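Progress report no. 3: two-arm sorting bench, small equipment stream
To: Ladan Khosravi
From: Snežana Petkov, Bondlow workshop
Covering the period to the end of September

Hi Ladan,

You asked me to keep this one shorter than the last one and to put the money stuff near the top, so I'll try!

Where we're at with spending
The bench itself is paid for. The arms, the mounting hardware and the table all came out of the first instalment, and the Atanasov invoice that was hanging over us in my last report has been settled (they'd billed us for freight twice, Xuân sorted it out over the phone). What's left in the equipment line is $1416, and I'd like to talk to you about how we use it before I sign anything. More on that further down.

We also moved the lamp purchase out of equipment and into consumables. Povilas tells me that's where your finance people want anything under the threshold. If he's got that wrong, yell out and I'll move it back.

The bench
I know you've only seen the drawings, so I wanted you to see what your money looks like now that it's bolted together. Dušan did nearly all of the frame work and he was very fussy about it, which I've come to appreciate. We went with the maple top in the end. I'd pushed for something cheaper and got outvoted, and I'll admit it's lovely to work at.

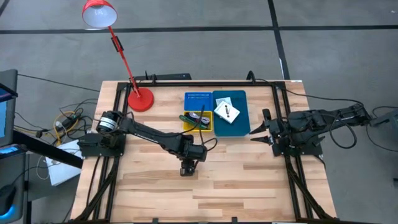 The two-arm bench with trays and bin at the back, red lamp at the corner.

The arms face each other across the table, same as in the proposal, and there's still a good stretch of clear wood at the front. That space is where the second round of fixtures was going to go. I'm now wondering if we need them at all, seeing how much we can get done with plain trays and bins. I'd sooner hold off and decide after the next block of trials.

Cabling is my least favourite topic and it's going to cost us a bit. There are leads running over the carpet on the monitor side, and I want them in proper covers before we have visitors through. Xuân has a quote from Hokisow for floor covers and a cable tray to go under the table. It's a dull thing to spend a grant on, I know, but I'd put it first on the list.

The handling work
We've started on the carton tasks, and this is the part I'm most excited about. The plan in the proposal was small electronics first and packaging later, but Dušan argued for running them side by side so that we'd find out early what the grippers can and can't cope with. I think he was right. Cartons are a good honest test: they've got flat sides, they crease if you squeeze them too hard, and the shiny ones bounce the light around in ways the camera has to put up with.
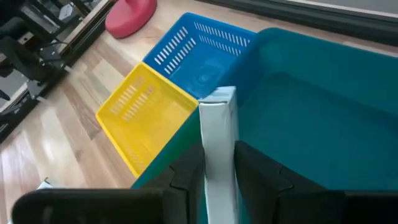
White carton held upright in the gripper, with the teal bin behind it and the yellow and blue baskets to the left.

What I'd flag for you is the fingers. We have the stepped ones on for cartons and we'd like a spare set, plus a softer pair to compare them with. Drutosau will do both, and their lead time is almost five weeks, so if we're going to have them for the next block I need to order pretty soon. Having no spares makes me nervous. One cracked finger and everyone's standing about drinking tea.

The baskets and bins are the cheapest thing in the whole budget and I'd happily buy more of them. Povilas wants a matching set in each colour so we can swap them around between tasks without relabelling everything, and I've told him he can have 4 more.

What I'd like to spend the rest on
In order:
Cable covers and under-table tray (Hokisow)
Spare stepped fingers (Drutosau)
Softer fingers, one pair (Drutosau)
Extra baskets and bins
A second lamp, if there's anything left

All of that fits in the balance if we skip the lamp. With the lamp it's tight, and I'd want to leave a little bit for freight after last time.

What I need from you
A yes or no on moving the fixture money across to fingers. It's the same budget line, so I don't think it needs a formal variation, but you'll know better than me. And could you check whether the training hours for Xuân can be claimed in this period or the next? I've had two different answers.

Come and see it if you're out our way. Mornings are best, we're usually set up and running by 10.

Cheers,
Snežana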